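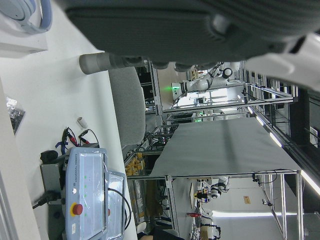
View from a wrist camera in the Pomness comparison, with the gripper housing and one finger over a white table. A Universal Robots teach pendant stands on the control box.

Pomness gripper comparison

The Pomness gripper comparison is a bench test of robot grippers and wrist cameras, run in a shared lab with several arms on neighboring workstations. It was set up by Ivar Engström and is now kept up by Ronja Holmgren. Usually just called "the Pomness test". The results are used mostly by small shops picking a gripper for light work — caps, bags, short tubes.

Background

Engström started with two grippers and one arm. The first was the Clavia, a two-finger electric type. The second was the Bekska, slower but with a wider opening. Early runs were scored by hand on paper and the sheets did not agree on what counted as a drop. A fixed rule came in with the second round: item leaves the fingers before the release command, that's a drop. Tilted but held is a pass.

Method

Each gripper goes on the same arm with the same mounting plate. Same program, same speed limit, same start pose. The arm picks an item from a white tabletop, lifts it, holds, moves sideways and sets it down. Items are small and a bit awkward on purpose, clear plastic and white on white included. Full round is 309 picks per gripper. Finger pads are wiped between item types, not between picks.

The wrist camera is tested in the same run. It sits close to the gripper, so part of the view is always lost to the housing. How much is lost gets noted for every mount, as does whether the fingertips stay in view when open. Some mounts give a sideways image. This is corrected in software, or just left alone if the detector has been trained that way.

Results

In the October round the Clavia dropped 49 items and the Bekska 73. Most of the Bekska drops were thin bags, where the pads closed on air and slid off. On caps lying on their side the two were close. The Clavia lost time on re-grips, which the score does not count.

For cameras the short mount gave a sharper view of the item but lost more of the table behind the housing. The long mount saw more table, and shook on fast stops. Holmgren's notes recomend the long mount for sorting and the short one for placing. No combined score is published.

Controllers

Two ways of driving the gripper have been compared: straight from the arm's own controller, and through a Sjögren interface box on a separate cable. The box allowed finer force steps. It also added a delay on every close command, enough to spoil picks from a moving belt but not from a table. Cable routing caused more stops then either controller did, mainly at the wrist joint. Later rounds use a longer loop and a strap at the elbow.

Criticism

Users have pointed out that 309 picks says little about wear. A seperate 2000-cycle run was added for finger pads, open and close only, no item. Others object to the fixed speed limit, which hides the Clavia's main advantage. Holmgren has kept the limit so that older rounds can still be compared.

See also: end effector; force control; hand-eye calibration; teach pendant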